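Home Projects Reports Archive Contact
Search reports... Go

Who Reads the Sign? Noise in the Fluder Library
9/11/20

Our group spent June asking why the quiet floor at Fluder is the loudest. We handed out 400 surveys and got back over 200, a few with lunch on them.
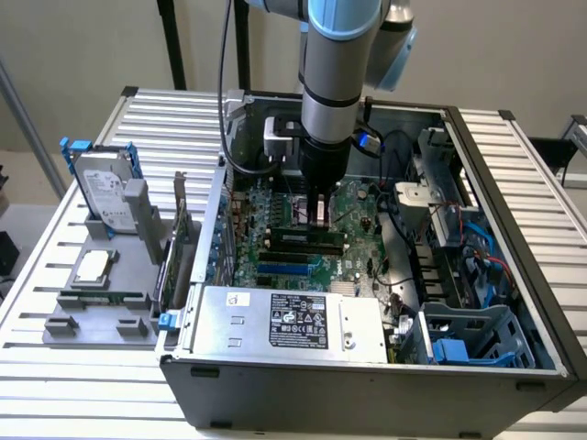
Most people blamed the floor above. The floor above blamed the stairs.
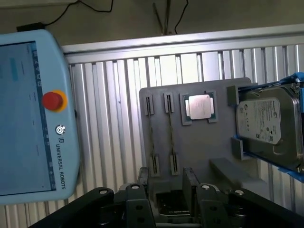 Signs were our next problem. The library's three are gray on beige, at knee height. A red stop button with a yellow ring around it gets noticed — our signs did not. We moved two to eye level and complaints fell slightly.

Related reports
Bike Racks at Nusturdale
The Vasiliu Hall Lunch Line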